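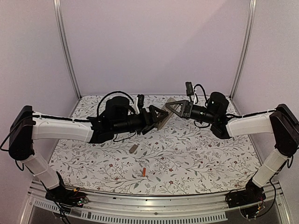 Sous-main de table Dikance, coloris Branche d'hiver, fond blanc.

Stundetti - Linge et dessous de table
Sous-main Dikance, motif Branche d'hiver

Un sous-main de table est un objet modeste auquel on demande beaucoup. Il doit protéger le plateau, faire joli, rester à plat et ne pas se plaindre quand on découpe dessus un carton récalcitrant. Le Dikance remplit les trois premières fonctions. Pour le carton, achetez une planche.

Le motif
Des tiges fines et ramifiées, gris-vert, de petites feuilles grises et, semées çà et là, de minuscules fleurs rouge sombre à cinq pétales. Notre dessinateur, Relu Matei, en avait prévu davantage. Nous avons négocié. Il boude encore un peu, mais le dessin respire et l'on peut poser une assiette à motifs par-dessus sans déclencher de querelle.
Le fond est blanc. Un vrai blanc, avec tout ce que cela suppose de courage chez les familles qui aiment la betterave.

Formats
Le Dikance existe en deux formats rectangulaires, Petit et Grand. Le Petit convient à un bureau ou à une desserte. Le Grand couvre une table de travail, ou le fond d'un meuble ouvert si vous êtes de ceux qui habillent l'intérieur des meubles (nous en connaissons, ils vont bien).
Pour une table aux dimensions fantaisistes, la maison Anghel recoupe le Grand à vos mesures. Comptez environ huit jours de plus et relevez les cotes deux fois : une coupe ne se reprend pas, même avec de très bonnes excuses. Les modèles recoupés ne sont pas repris.

La pose
Le sous-main est livré roulé et garde un moment la nostalgie du tube. Déroulez-le face imprimée vers le bas, laissez-le ainsi une nuit, puis retournez-le. Quatre dictionnaires aux angles accélèrent les choses. Quatre téléphones aussi, paraît-il, mais on n'a jamais vu quelqu'un les y laisser une nuit entière.
Le dessin n'a pas de sens imposé. Si un convive vous affirme que les branches sont à l'envers, resservez-le.

Entretien
Une éponge humide, un peu de savon doux, un chiffon sec. Pas de lave-linge, pas de fer, pas de poudre à récurer. Le vin rouge s'essuie tout de suite. Le café aussi. Le feutre indélébile porte bien son nom, et le service clients n'y peut rien. Ne posez pas de casserole sortant du feu directement dessus : nous vendons des dessous-de-plat, et ce n'est pas uniquement par cupidité.

On nous demande souvent
Glisse-t-il ? Sur un plateau ciré de frais, oui. Prenez les pastilles Itero, vendues par 11. Pourquoi 11, nous avons posé la question au fabricant et attendons toujours la réponse.
Existe-t-il en fond gris ? Non. Relu Matei a dit « peut-être en juillet », sans préciser l'année.
Peut-on le plier ? On peut. Le pli reste.

Commande et retours
Expédition en tube carton. Retour accepté pour les formats standard, dans leur tube d'origine et sans trace de confiture. Le tube peut servir de longue-vue aux enfants entre-temps, à condition qu'il revienne rond.

Fiche mise à jour le 03/05/2019. Référence à rappeler pour toute commande : Dikance Branche d'hiver, suivie du format souhaité.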